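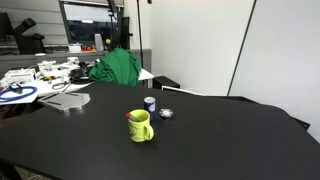
Geum-ok Won
Controls engineer, Clanamgate
2023-09-13

The question I get most often from relatives is when a machine will clear the table. I used to answer with a year. Now I answer with a mug, a can and a pen, and ask them which one they would pick up first and how.

Most people reach for the mug. They take the handle, or they take the body, or they hook the rim with a thumb inside. They don't know which until they have done it. A two-finger gripper has to commit before it arrives. If the plan is to take the body, the jaws have to open wider than the mug and clear the handle on the way down. If the plan is to take the handle, the wrist angle is fixed by which way the handle points, and the elbow has to live with whatever that leaves.

Then add a marker standing in the mug. The handle grasp still works, but the lift now has a limit on tilt and acceleration that it didn't have before, and the part sticking out past the rim is an obstacle for anything approaching from that side. No dimension of the mug has changed. The planner needs to know about the marker anyway, and the planner only knows what perception hands it.

The can is easier in one sense. It is a cylinder, and any approach direction around the vertical axis is as good as any other. The trouble is the neighbor. With a can and a mug almost touching, one finger has to go down into the gap between them, and the gap may be narrower than the finger. A person solves this by nudging. You push the can over a little with the back of a knuckle while your fingers are closing, and you don't notice doing it. In software a nudge is a contact event, and most of the stacks I have worked on treat unplanned contact as a fault and stop.
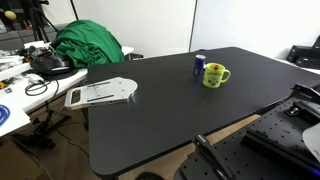 An empty can and a full one also look the same from outside. The force that holds a full can will dent an empty one, and the force that is safe for an empty one lets a full one slide. You can close slowly and watch motor current, or put a tactile pad on the fingertip, or lift a little and check for slip. All three cost time. Clearing a table is a job people do in seconds, so time matters more than the papers tend to admit.

Philomena Ametepe, who runs the packing cells at Zallotow, takes a harder line than I do. Her position is that chores are a solved problem wherever you are allowed to build a fixture. On her floor every part arrives in a tray, in one orientation, under one light. She quotes a run of 1,729 picks with 2 stops, and I believe her. I also think a fixture is a way of moving the chore to whoever loads the tray. Somebody at Zallotow puts those parts in the right way up, and that job looks a lot like tidying a kitchen.

Lighting deserves a paragraph. Shiny metal is bad for depth cameras. The top of a can, a thin lid lying flat, a brushed plate: all of these can come back as holes or as noise that floats above the surface. Matte black isn't free either, as it returns very little light to an active sensor. My old colleague Abdul-Rahman Korletey used to fill the holes by fitting a plane to the table and assuming anything missing was resting on it. It is a crude method, and I still use it.
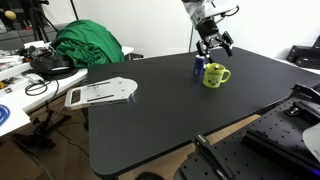 Open jaws over the can and mug.

For the approach I still prefer straight down, slow over the last 80 mm, with the wrist turned so the fingers straddle the widest gap available. It fails when every gap is too small. In that case I would rather have the arm push one object aside on purpose, look again, and plan from the new positions. Two easy motions beat one clever one, at least until the clever one can be repeated 1,000 times without anybody standing next to the stop button.

So, can machines do chores yet? On a shop floor, with trays, yes. At home, they can do some pieces of some chores, slowly, on a table that somebody has mostly cleared already. I don't have a year to offer. My next step is to rewrite the contact handling so that a light touch on a neighboring object gets logged and the motion continues. I expect that to take me into December.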